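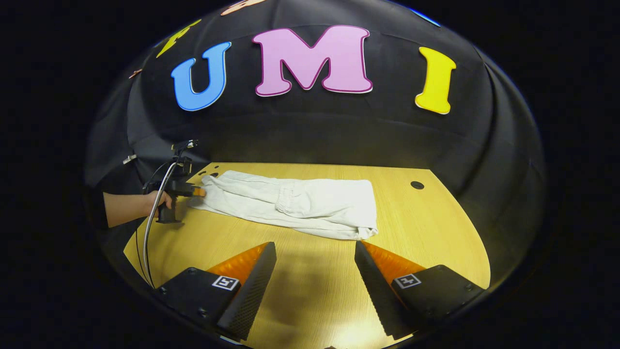

Truditine Hand Grippers, Pair
Posted in November by the Truditine product desk

Search products Go

The set contains two handheld grippers with pistol handle, orange soft pads at the fingers and a mount for camera on the top. The square markers on the fingers let your software follow the opening.

For cloth we compared this model with our older Stultia gripper. The trial was 3396 folds of trousers and shirts, made on a wooden table. The Truditine pads held thin cotton better at the corner. The Stultia is still the stronger choice for boxes and heavy tins, and its price is lower.

Please check the colour of your cable before you order the Akyol controller. The grey one needs an adapter.

Spare pads: pack of 6
Order code: 1078
Pad life in our test: 3000 grips

Contact Truditine, Drindcombe | Copyright Truditine | Back to top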